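Report on the Visit to the Šimkus Robotics Laboratory
Course: Introduction to Automation
Student: Idalina Quintela
Date of visit: May 25, 2019

1. Purpose of the visit

Our course group was invited to the open day of the Šimkus laboratory in Holtside. We were 19 students. Before the visit, each of us had to choose one demonstration and write about it. I chose the coffee task, which was shown on a robot with two arms. My project for this semester is about machines that help people in the kitchen, so this demonstration was the closest to my topic.

2. The work station

The station is one long wooden table. Both arms are fixed at the near edge, and the things for the task are placed at the far side. The laboratory calls this station Vanik.

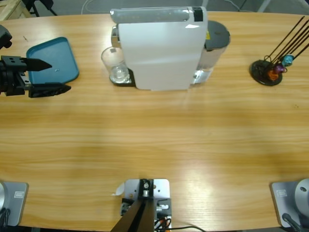 The guide explained that the distance between the two arms was chosen after many tests. If the bases stand too close, the arms disturb each other in the middle of the table. If they stand too far, one arm cannot help the other to hold an object. I asked if the table must always have the same height, and the answer was yes. After any change of the height, the positions have to be measured again, and this takes one full morning.

3. The demonstration

The task has 4 steps: take a capsule, put it in the machine, start the machine, and bring the glass to the tray. The guide told us that the capsule is the most difficult step. It is small and light, and the fingers have to hold it firmly but without pressing it out of shape.

The software is named Betell. According to the guide, it had 1,335 recorded trials at the time of our visit, and 49 of them were recorded in the same week. A person first moves the arms through the task, and the recordings are used later for training. I had expected that somebody writes every movement as a program, so this part was new for me.

We also learned that the view from the wrist is important when the gripper comes near to an object. A view of the whole table helps to plan the way of the arm, but the fingers can hide a small object from it.

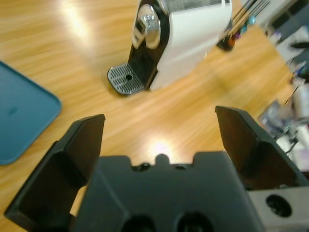 Figure 2. View from the wrist, with the gripper fingers open and the coffee machine ahead.

Light is a problem which I did not think of before. The wood reflects the lamps, and a bright spot can be seen between the fingers in Figure 2. I want to ask the laboratory if they have tried a matte cover on the table.

4. What I will use in my project

I will change my plan in two points. My drawing had only one camera above the table, and I will add a second one at the wrist. I will also write down the height of the table and the position of the lamps before each test.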